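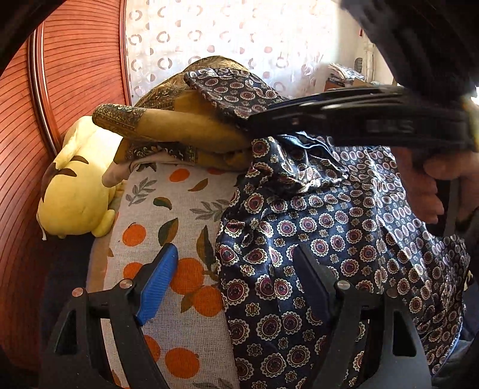

Xinyi Cheng
5 August 2023
Work > Textiles > Threads

1/ Notes on what the folding project has changed at Drideck so far. I run the finishing section. We take in household textiles, fold them and send them back out. I don't work on the software side and can't speak for it.

2/ Part of the job is now done with hand-held grippers. You hold the tool, do the task with its fingers in place of your own, and the recording goes to Indutis, who train the arm. Navy satin with a medallion print is a fair sample of the difficult end. It bunches, and the folds are glossy.

3/ Each task is logged as one take. We had 3064 takes by the end of July. 781 of them were rejected, mostly for the fabric going out of view or the operator pausing too long. Rejected takes are paid the same. That was argued over in February and is now in writing.

4/ Two fingers make you slower. A folder who does a bedspread by feel has to decide where the edge is before she closes on it. Several people said their wrists hurt in the first weeks. The rota now limits recording to two hours a shift, with ordinary folding on either side.

5/ Patterned cloth on a patterned sheet is the case I'd watch. Dark satin over a fruit print is easy enough for a person to separate. Mustard paisley on top of a pale cloth draping toward the same sheet takes a second look, even for us. I have asked for more takes of stacked pieces.

6/ The arm itself (the Preka, in the far bay) does flat towels and pillowcases. It does them at an even pace and stops when it gets two at once. Someone has to clear it. On the old job sheet clearing didn't exist as a task, so it went unrecorded and the time came out of breaks. It has a code now.

7/ Jobs. Six people moved off towels. Four are on recording and inspection, two went to the repairs table at their own request. No one was let go. Agency cover for towels was not renewed, and I think that should be said in the same post.

8/ Pay grade for recording is still the folding grade. My view is that it's wrong. The person holding the gripper is deciding what a good fold looks like, and the arm will repeat it. Xiong, our other site, regraded theirs. We have the paperwork in.

9/ Satin and anything with a slippery lining stays with hand folders until the reject rate drops. No date set. Will add the August numbers when I get them.

14 replies · 37 reposts · 112 likes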